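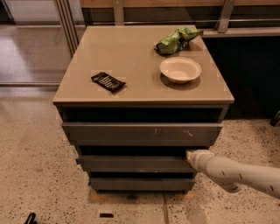
The arm at the middle drawer, bowl and packets still on top.

6/22/26

Back at Garkgate for the drawer trials. I had told myself I would keep an open mind, and I managed it until the first fault code came up.

The task sounds like nothing. Get the tip of the gripper into the gap over the middle drawer, hook the top edge, pull. There are no handles on this chest, so it has to be the edge or nothing. Dradine's sheet says the arm will stop by itself if the drawer pushes back too hard. I have read that sentence so many times I could sing it. The limit is set at 110 on their scale, and when I asked what the scale was a scale of, I got a link to the same sheet.

What went wrong was this. The tip went in, the pull started, the drawer moved a bit and then jammed. Fine, drawers jam. But the arm carried on. It dragged at that drawer for a good 3 seconds, the whole chest creaked, and I hit the red button because I was not going to stand there and wait for the software to have a think. The log afterwards said "grasp complete, no contact fault". No contact! I could hear the contact from where I was standing.

Tried it again with my hand already on the button. Same thing. Third go, it stopped exactly as it should, which annoyed me more than the other two. A thing that fails every time you can mend. Now Dradine will say it works and I will say it doesn't and we will both have a log to wave.

Their answer came before lunch: probably friction, could we wax the runners. I don't care about the runners. If somebody's fingers had been in that gap, would they have counted as friction as well? I wrote that down, took it out, then put it back in and sent it.

The Rusu report from April keeps coming to mind. It claims up to 1000 clean pulls in a row, and I believed it at the time, or wanted to. I went back over it this afternoon and can't find one line saying what sort of drawer they used. With nice big handles, I'd bet, and an empty drawer on new runners. Nulport bought theirs on the strength of that report and have gone very quiet about it since.

So for now: no pulls unless there's a hand on the button, speed down to the lowest setting, and nobody leans over the chest while the power is on. I've put it on a sheet of paper and taped it to the door. I don't trust the message board, people just click it away.

Knees ache from crouching on that floor to look along the runners. Couldn't see a thing wrong with them. Must ask tomorrow for the raw force readings, the real ones, before anyone over there tidies them up.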